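## 4. The drinks table, and how people use it

I should say at the start of this section that I never meant to write so much about a table. The study was supposed to be about small containers in shared workrooms – how they get grouped, who moves them, and what ends up next to what. But Rekha Bangera and I kept coming back to the drinks corner at Karberg, and our notes on it grew to three times the length of anything else we had. So it gets its own section (sorry, Elango, who wanted it in the appendix!).

### 4.1 Two surfaces, two habits

There are two table sections, and people treat them quite differently. The near one is for whatever drink is being made right now. The far one is for storage, although it has never been labelled as such and the people I asked gave me nine different names for it, my favourite being "the pantry end". Bottles that belong at the back come forward, get used, and then go back to a slightly different spot.

The near surface is kept fairly clear. A glass or two, the spoon, whichever jar is needed, and that's your lot. Siyabonga Maluleke told us he doesn't like reaching past a full glass to get at an empty one, and several others said much the same in their own words. We'd expected the glasses to bunch up together, as they did in the kitchen at Piravport, but here they spread out, with the working space left between them.

Figure 3 is the arrangement I'd call typical. The green jar with the white lid is in the middle of the near table with an empty glass behind it, and the glass with the yellow-orange drink keeps its distance. The long bar spoon is between the two drinks. At the back you get the usual mix: bottles, the orange basket, napkins, a plastic cup and a crumpled pink fluffy cloth.

I want to say a word about that basket, as it came up in nearly every interview. Prakash Chettiar calls it "the harbour". Small things go into it when no one can decide where else they should live, and they tend to stay there for weeks. Moving the basket to another room for a few days in October caused more grumbling than anything else we tried, and when it came back it was put down in its old place without any discussion at all.

The napkins are a quieter story. They drift. We logged about 70 small moves of the stack over the study, hardly any of them on purpose – someone shifts it to get at a bottle and then leaves it where it lands. Subbarao Naidu thinks the napkins and the cloth should be treated as one group, as people reach for either when something drips. I'm not convinced, but I've kept his coding in the tables so readers can judge for themselves.

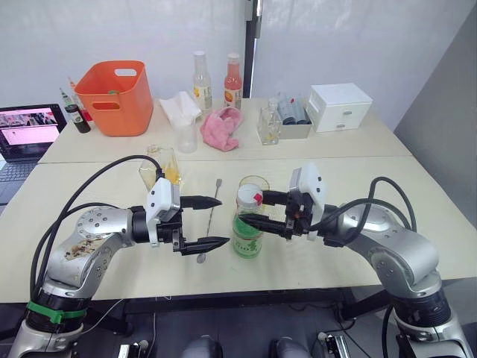 **Figure 3.** The two table sections with a drink in progress: green jar and glasses on the near section, bottles, basket and napkins on the far one.

### 4.2 Where the bottles go back

Bottles were the hardest things to code. Our first scheme, borrowed from Śliwiński, only asked whether an item was returned "home", and that fell apart fast once we saw how loosely people here think of home. We settled on a hand's width either side of the starting point. By that rule 50 of the returns counted as good ones, and the rest were split between near misses and bottles left on the front section until the next person came along.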